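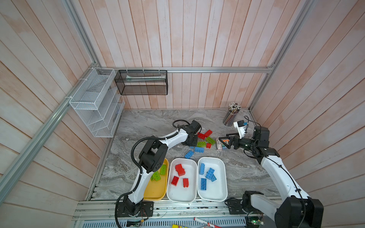 Urnau, Mar 22, 2026

benchhand_k
Posting from the sorting room at Burska. We take in second-hand play and craft kits from nurseries and schools, check them, make up the sets again and send them back out. One of the dull jobs is colour sorting, where mixed bricks get split into trays, green in one, red in the next, blue in the next. Since November there has been a two-arm cell on the far bench learning to do it. It runs on Girniron.

What I want to know from people who have been through this is what happened to your job afterwards. Management says no one goes. There are 8 of us on the day shift and so far that's been true, but two have been moved to packing and they didn't ask for it.

My own day has changed already. I used to sort for most of the morning with the radio on. Now I tip bricks onto the cell table, swap the trays and clear it when it stops. The rest of the time I'm on inspection, looking for cracks and teeth marks, and that's harder on the eyes. Same pay grade.

traywasher
Moved to packing here, different firm. You stand up all day and the boxes are heavier. I'd ask now, in writing, whether the move is permanent. We were told it was for a trial and the trial never had an end date.

oldgantry
Fitter, not an operator, so take this for what it is. Sorting by colour is the sort of job that should go to a machine. I've seen people's wrists after ten years of it. If the company keeps everyone on and gives you inspection, I don't see the complaint.

benchhand_k
My wrists are fine, and I liked the job. Inspection is worse for me because you can't drift off for a minute. I'm not saying the machine should go, I'm saying the hours in the day are different and it was put to us as if only the machine's hours would be.

nightline_2
How fast is it? We were quoted 344 parts an hour on ours at the Reuter site and never saw it once. The figure was from a demo with one type of part.

benchhand_k
Slower than me. I won't put a number on it because I've not timed it and I'd get quoted. It doesn't stop for lunch, that's the argument. Where it struggles is when bricks are close together or leaning on each other, and then somebody has to go over and spread them out.

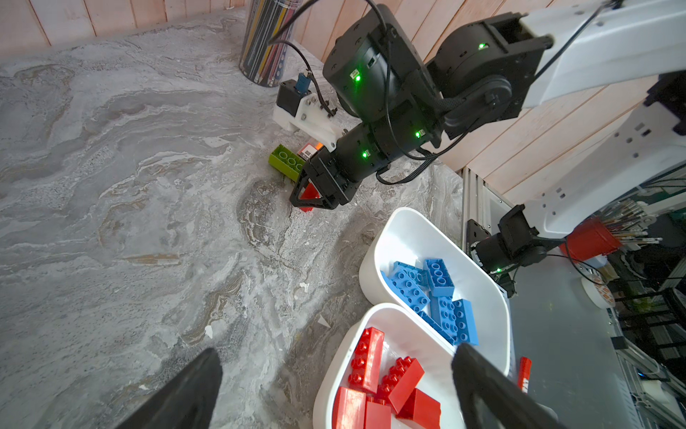 The other thing is the trays. They sit along the front and each has its own place, and if I put one back a bit crooked I get a message about it from the office upstairs. Before, I had mine wherever suited me. Small thing, but I notice it every day. It also means the two of us on that bench can't swap sides for a change like we used to.

traywasher
It's not a small thing. Ours had tape marks on the floor by the end.

oldgantry
Tape marks are for your safety.

traywasher
Ours were for where the bins went -- nothing to do with safety. The guarding was separate.

kitroom_sue
We've had a similar set-up for a good while, 5 of us to start with and 5 now, so it can go all right. Two things we got agreed. Anyone clearing the cell gets it counted as machine minding and paid at that rate, took some arguing. And inspection is done in turns, an hour and a half at most, then something else. Our error rate went down after that, which is what got the supervisor on side.

nightline_2
The rate is the bit to push on. If you're the one clearing stops you are operating it, whatever they call you.

benchhand_k
Didn't know about a minding rate. Ours is just "support". I'll look at the grading sheet.

oldgantry
You'd want training as well then. Do you know how to isolate it?

benchhand_k
I know where the stop button is. Anything past that we're told to leave alone and ring upstairs.

oldgantry
Then I take some of it back. If you're putting your hands on that table to spread parts out you should have been shown how to lock it off, and signed for it. Ask for that first, before the money.

kitroom_sue
Agree with that. Our training was one morning and there's a sheet with our names on it.

nightline_2
What happens when the volume goes up? That's when ours changed. They said 2,000 kits a month was the point where they'd add a second cell, and when it got there they stopped replacing leavers.

benchhand_k
We're not near that. No leavers yet either, apart from one retirement, and that post is still on the board. I'll ask about it at the same time as the training.

traywasher
Ask for the packing moves in writing too. Post what they say.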